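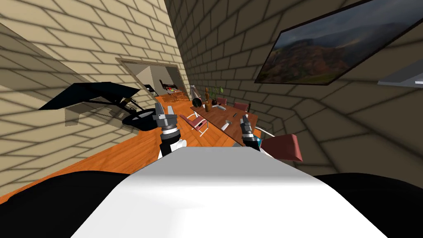 3.2 Boas práticas para a verificação em simulação

Antes de qualquer ensaio com o manipulador físico, o protocolo Zullus exige que cada tarefa de mesa seja executada em ambiente simulado, sob as mesmas restrições de segurança previstas para o laboratório. A Figura 2 mostra a sala de jantar de referência, vista logo acima do tronco do robô bimanual, com as duas garras orientadas para a mesa.

Figura 2. Cena simulada de sala de jantar, com paredes de tijolo, mesa de madeira e cadeiras de assento vermelho.

Adotaram-se três regras. A primeira fixa a distância mínima entre a garra e o tampo em 200 mm durante os deslocamentos livres; abaixo desse valor, só se admitem movimentos de aproximação com velocidade reduzida. A segunda determina que cadeiras e demais mobiliário sejam modelados como obstáculos rígidos – inclusive encostos e estruturas tubulares, frequentemente simplificados em trabalhos anteriores. A terceira obriga ao registro integral de contatos não previstos, com a pose de ambos os braços no instante da colisão.

O conjunto Flillgate, na versão de março de 2023, reúne 766 episódios conformes a essas regras. Episódios com 2 ou mais contatos não previstos foram excluídos da análise, mas permanecem arquivados para auditoria. Os limites de força seguem o perfil Drider e são discutidos na Seção 3.3.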